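Bench notebook — shared
November
2 comments · 4 min read

Sourdough starter, dry storage test, continued.

Picked up where the last entry stopped. The question is still whether dried starter flakes keep better in paper or in glass, and how long they take to wake up after a stretch on the shelf. The batch is the one from the Bosano rye, spread thin on parchment and left out until it snapped. Total dry weight came to 257 g, which is less than I wanted. A good bit stuck to the paper and I didn't bother scraping it.

Split it between the two kinds of storage and labeled everything by hand. The Wotik jars have the good lids. The paper envelopes are plain ones from the drawer and the glue on a few of them doesn't hold, so I taped those.

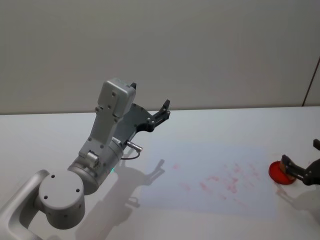
White tabletop, green light on.

Wake-up method, same for both. Crush the flakes, cover with lukewarm water, wait until soft, then stir in flour. I used Grajales white flour for the first feeding and went back to rye for the second. If anyone repeats this, use rye for both. The white flour made a paste that was hard to read, and I had trouble telling a real bubble from air I had stirred in.

Results so far:

Glass, first feeding: a few bubbles at the edge by 4 p.m., smell mostly of wet flour.
Glass, second feeding: clear rise, sour smell, domed on top.
Paper, first feeding: nothing I would call activity.
Paper, second feeding: slow rise, then it sat there overnight and had a gray layer of liquid in the morning. Poured that off and fed again.

So the glass is ahead, but I don't trust it yet. The paper envelopes were on the upper shelf near the heating pipe and the jars were on the lower one. That was careless. Next round they go on the same shelf — lower one, at the back. 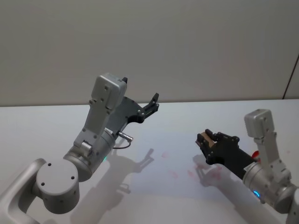

The other thing to sort out is the water. I have been using tap water left standing in the 1000 ml beaker, and I never wrote down how long it stood. From now on it gets filled the evening before and covered with a plate. If the smell of chlorine is still there in the morning, write that down too.

The scale drifts. I put the 400 g weight on it before and after the session and got two different readings, the second one low. New batteries didn't help. The Stulter scale from the other bench reads steady, so use that one for anything under a spoonful and keep the old one for flour. 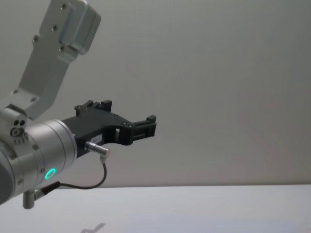 Baked one small loaf from the glass starter after its third feeding. Tight crumb, decent crust, a little bland. It could have gone another hour before shaping, but I had to leave. Half of it is in the bread box, help yourself.

To do: order more parchment. Dry a second batch, thinner this time, and weigh the parchment before and after. Move the envelopes. Ask whether the oven thermometer was ever checked — the dial and the probe disagree and I have been going by the dial.

Shares: 3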